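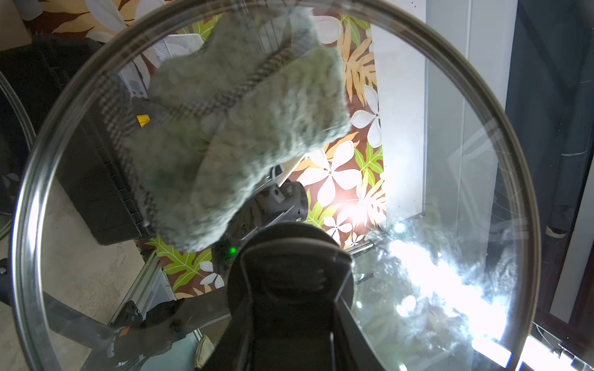 Glass lids – quick answers

Can I use a cleaning mitt on a glass lid?
Yes, a soft one. Rinse it first, grit scratches.

Greasy film wont come off?
Warm water, dish soap, 6 minutes. Then wipe again. Still there – spoonful of baking soda.

Gunk under the metal rim?
Old toothbrush. Go round twice.

Are Wivell lids dishwasher safe?
Top rack only. Handle off if it unscrews.

Do Betell lids fit Wivell pots?
Some sizes do. Measure accross the pot before you order.

How do I wash the mitt?
Cold, no softener. Hang to dry.

Share 2
195 comments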